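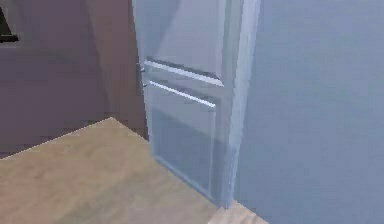

Food and Drink Help > Sweets, Biscuits and Snacks

Why has my white chocolate gone grainy when I melt it for dipping biscuits?

Asked by breadstick_baron, March 15, 2024

I make dipped breadsticks for the school fair. Posh ones, or so I tell people. The dark chocolate ones come out fine. The white ones with freeze-dried raspberry powder are a different story. The chocolate melts nicely, I stir in the powder, and inside a minute the whole bowl turns into something you could point a chimney with.

I've used two sorts so far. The first was a bag of Zepeda white buttons, 300 g, melted in a bowl over a pan of simmering water. The second was a Tarkus baking bar in the microwave, which I thought would be safer, and wasn't. I also added a splash of milk to the second lot to loosen it. My sister said this would work. My sister has since stopped answering questions on the subject.

The powder is from a tub that's been open since September, if that matters. It has a few lumps but tastes all right.

I need to do 800 g of chocolate in total for the fair and I would like not to throw any more of it in the bin. Is it the powder, the chocolate or me?

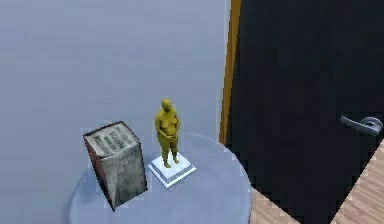
Things I've already tried: stirring faster, stirring slower, a different spoon. Adding butter made it shiny for a moment and then it went back to being mortar with butter on it. I haven't tried oil, as we only had olive in the house and I do have some standards.

Answers (3)

Tyyne Vainio
Marked as helpful by the asker

It's the powder first and the milk second. You can be let off with a caution.

Chocolate seizes when a small amount of water gets into it. The sugar grabs the water, goes sticky and clumps together. Freeze-dried fruit starts out bone dry but pulls damp out of the air as soon as the tub is opened, and a tub that has been going since last autumn has had a good long drink. The lumps are your clue. Milk is mostly water, so with the second batch you were pouring petrol on it. Butter has water in it as well.

What I'd do:

Buy a fresh packet of powder. Ilon do a small sachet, but any will do so long as it pours like flour when you tip it. If it comes out in pebbles, put it in porridge.

Sieve it. Then sieve it again, you'll be surprised what stays behind.

Melt the white chocolate very gently. It scorches well before dark does, and scorched white chocolate goes thick and gritty even with nothing added. In the microwave use half power, 30 seconds at a time, and stir in between even when it looks as if nothing has happened. Over a pan, take it off the heat while there are still lumps in it and let them melt by themselves. Wipe the bottom of the bowl before you move it, drips get everywhere.

Warm the powder slightly too, if your kitchen is cold. Ten minutes somewhere near the oven will do. Add it a teaspoon at a time and stop when the colour is pretty. Past a certain point you have more powder than the fat can coat and it'll go stiff however dry everything is. For 300 g of chocolate I wouldn't go above about 2 tablespoons.

If it's still too thick for dipping, loosen it with sunflower oil or melted coconut oil, a teaspoon at a time. Your standards on olive oil are sound.
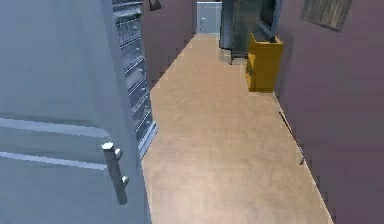 One more point, on rescuing a batch that has already gone. It won't go back to being a coating, but add plenty of hot cream and keep stirring and it will usually turn into a sort of sauce. Very good on ice cream. I have served it to guests under a French name.

oldtoffee

just buy the pink ones ready made?? Tretell do a strawberry one in the corner shop by me, perfectly nice, no bowl to wash up

Pam_in_the_pantry

Agree with Tyyne on most of it, though I think the bowl over the pan is where a lot of people come unstuck. Steam curls up round the side and lands in the chocolate. Use a bowl wider than the pan, and turn the hob off once the water has boiled. I've melted plenty that way with no trouble.

Also check the packet. Some white "baking" bars are made with palm oil in place of cocoa butter and they behave differently, often better for dipping as it goes, though they taste a bit of candle. I don't know the Tarkus one so can't say which sort it is. If cocoa butter is on the list it's the real thing and needs babying.

If the raspberry keeps beating you, dip the breadsticks in plain white and shake the powder over through a tea strainer while they're still tacky. Looks fancier than mixing it in and uses half as much.

Comments on this answer

breadstick_baron: The tea strainer may be the way forward. Have bought new powder and it does pour, the old stuff came out in one piece like a sandcastle. Will do a test batch before I commit the lot. Sauce from last night was eaten with a spoon, standing up.

Pam_in_the_pantry: Lay them on baking paper, not foil. They stick to foil.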